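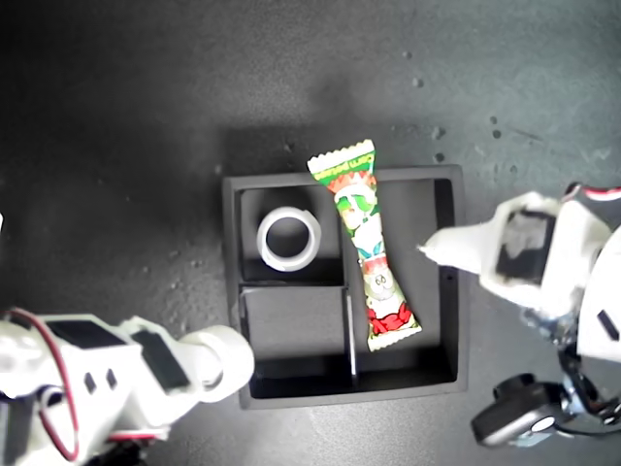
# Two Arms and a Tray: How the Nemov Sorting Kit Works

Reviewed for young readers by Vy Võ
September 24, 2020

Some jobs are dull for people. Putting small things into the right boxes is one of them. If you have ever tidied a drawer full of tape, pencils, and old candy, you know how that goes.

The Nemov is a kit that does this kind of job with two robot arms. It is sold to schools and libraries by a company called Clovley. Our library in Clukunport had one for most of a month, and this page explains what it is, how it works, and what we thought of it.

## What is a robot arm?

A robot arm is a machine that can bend and turn in several places, the way your arm bends at the shoulder, elbow, and wrist. The places where it bends are called **joints**. Inside each joint is a motor. When the motor turns, that part of the arm moves.

Most arms have something at the end to do the work. It might be a paintbrush, a suction cup, or a gripper. A **gripper** is a hand with very few fingers. It opens, closes, and holds on.

The Nemov arms are white with black parts. They sit on either side of a table and reach in toward the middle. They need electricity, so there are cables.

## What does the kit do?

You put the black tray on the table between the arms. The tray has walls inside it that make three spaces: two on the left, one above the other, and one long one on the right. Each space is called a **compartment**.

Then you choose what goes where. A roll of tape fits in the upper left compartment. A long candy packet belongs on the right, although a packet that is longer than the compartment will hang over the rim. The packet we used has "corn potage" printed on it. Corn potage is a thick corn soup, and yes, you can get snacks and candy that taste like it.

The lower left compartment can stay empty, or you can save it for a third kind of object.

## How does it know what to do?

The arms don't know what tape is. They don't know what candy is either. A computer program tells the motors how far to turn and when to stop.

There are two ways to give the program its instructions.

**The first way is to write steps.** You use blocks on a screen, and each block is one step. A short program looks like this:

1. Move the left arm to the tape.
2. Open the gripper.
3. Lower the arm.
4. Close the gripper.
5. Lift.
6. Move to the upper left compartment.
7. Open the gripper.

If you leave out a step, the arm leaves it out too. One of our groups forgot step 2. The gripper stayed shut and pushed the tape across the table.

**The second way is to show it.** You guide the arm through the job with your own hands while the computer saves each position. Afterward the computer has many examples of the job done by a person. A program can then look for what the examples have in common. This is called **learning from demonstration**.

Showing takes longer than it sounds. The booklet says that a simple job may need 1,000 examples before the arms do it well, and a harder one may need 2,000. We got nowhere near that. Clovley includes a set of 1,502 examples with the kit, so you can try this part on the first day without making your own.

## Why are there two arms?

One arm can pick up a roll of tape. Two arms can share a table. The left arm takes care of things on its side, the right arm takes care of things on its side, and neither one has to stretch.

Two arms can also help each other. One can hold the tray still while the other puts something in.

The hard part is keeping them from bumping. The program has to keep track of both arms all the time. If they get too close, both of them stop. A message then appears on the screen, and you have to press a button to start again.

## What is easy and what is hard?

Tape is fairly easy. It is round and stiff, and it keeps its shape when you squeeze it.

Wrappers are hard. They crinkle and bend. They are shiny in some places, and light bouncing off them can confuse a camera. A wrapper can also slide away when a finger touches it from the side. In our tests, the arms had more trouble with the candy packet than with anything else.

## Staying safe

- An adult turns the kit on and off.
- Keep your hands off the table while the arms are moving.
- Tie back long hair and push up loose sleeves.
- If something goes wrong, press the red stop button on the control box first. Then call the adult.
- Don't eat anything that has been used for sorting.

## What we liked

The block program is clear. Most of the children in the group, who were nine to twelve years old, made an arm move within the first session. The tray is plain and sturdy. The spare parts come in a labeled box.

Mortimer Delacroix, who teaches the technology group at Hutchins School, borrowed the kit after us. His students liked the showing part best. They took turns guiding one arm and then watched it copy them.

## What we didn't like

The arms are slow. Sorting two objects can take longer than doing it yourself by a wide margin, and younger children got bored waiting.

The kit needs a large table. It also has to be set up again each time it is moved, and that used up a good part of every session. The booklet was written for adults and has hard words in it that it never explains.

## Should your school get one?

It suits a group that can leave it set up in one room. If your class has to put everything away at the end of the hour, ask Clovley about the smaller kit with one arm. We haven't tried that one.

## Words to know

**Compartment:** one of the spaces in a divided box or tray.

**Demonstration:** showing how something is done.

**Gripper:** the part of a robot arm that holds things.

**Joint:** a place where an arm bends or turns.

**Program:** a set of instructions for a computer.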